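Half marathon training with a dodgy calf, keep going or pull the pin?
Posted by dimas_h, November

Six weeks into a plan for the Farnesari half and my left calf has started grabbing at the 3 km mark of every run. It eases if I walk for a bit, then comes back when I pick up the pace. No bruising and no swelling that I can see. I did the Krishnan 10K in September without any trouble, so I know the legs can handle some distance.

The plan has me on four runs a week. Long run is up to 14 km. I'm 44 and only started running last year. Has anyone run through something like this, or should I defer to the autumn event? The cut-off for deferring is the end of this month and after that I lose the entry fee.

Dimas Hutapea

ridgeline_pete
Same spot every time usually means load. What was your weekly distance before you started the plan, and what is it now? If you went from 15 km to 35 km in six weeks, there's your answer. Drop back to where it didn't hurt and hold it there for a fortnight.

dimas_h
Close to that, yes. I was doing 18 a week and now it's 36. I've had the last couple of evenings off and been sitting with the leg up.

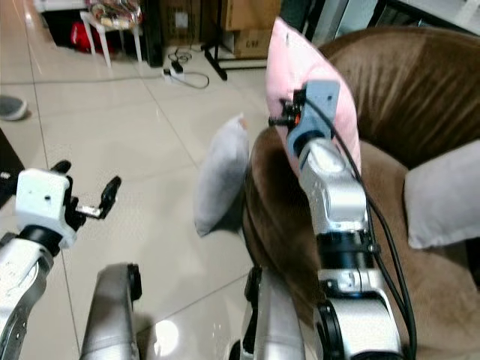
Pink cushion and the brown armchair.

mags_in_the_hills
Sitting still for days won't do much for a calf. Mine went the same way before my first half. The physio had me doing heel raises off the back step, straight leg and then bent knee, morning and night. It was boring and it took a month, but I got to the start line. I'd keep walking every day as well.

tarmac_tony
Disagree with the heel raises at this stage. If it's a small tear you'll make it worse. Rest first, get someone to look at it, then strengthen. People on here are too quick to hand out exercises to someone they've never met.

mags_in_the_hills
He said no bruising and it eases when he walks. I didn't tell him to do box jumps.

tarmac_tony
I had no bruising either, and mine was a tear. Eleven weeks off.

ridgeline_pete
You're both telling him to see a physio, more or less. Dimas, what shoes are you in? How old?

dimas_h
Hakilar, the lighter model. Bought them for the 10K and swapped everything over to them in October. The old pair were Lulents and they'd done more than 400 km by then.

ridgeline_pete
So you doubled your distance and changed shoes in the same six weeks. What's the drop on the new ones compared with the old? If the heel is lower, your calf is working harder on every step. I'd go back to the Lulents for easy runs even if they look tired. I retired my last pair at 395 km and they probably had another month in them.

dimas_h
Just checked. The new ones are definitely lower in the heel. It didn't occur to me when I bought them, they were on sale and felt good in the shop.

kerbside_jo
I'd defer. It's one race. Farnesari has that long climb out of the river section and it's murder on calves even when you've trained properly. I ran it two years ago and walked most of the hill. The autumn course is flatter and the weather's kinder.

mags_in_the_hills
The climb isn't that bad, and plenty of people walk it. He has until the end of the month to decide, so I can't see why he'd pull out today. 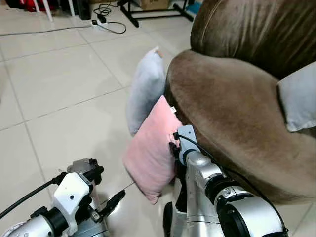

kerbside_jo
Fair enough on the timing, but be strict about it. Pick a test run before the deadline, say 8 km on the flat at an easy pace in the old shoes, and if the calf grabs at any point, defer that night. Don't talk yourself into another go. In the meantime you can do a bit at home without loading it. Take one of the cushions leaning against the arm of the chair, put it on the floor and practise standing on the good leg, then the sore one, with a hand on the chair. If the sore side aches just from that, you're not ready for 8 km. My physio had me start there after an ankle sprain.

tarmac_tony
That's a sensible test. I'd still get it looked at before the 8 km, not after.

dimas_h
Thanks all. I've booked a physio and dug the Lulents out of the garage. No running until I've been seen, just walking. I'll leave the heel raises until she says yes or no. Sorry Mags.

mags_in_the_hills
No offence taken. Ask her about the bent knee ones in particular, they work the lower part of the calf.

ridgeline_pete
When you do start back, 3 runs a week, and leave the hills out of it for now. Let us know what she says about the shoes.

dimas_h
Will do. The appointment's at 7.30 in the morning so I'll post before work if I get time.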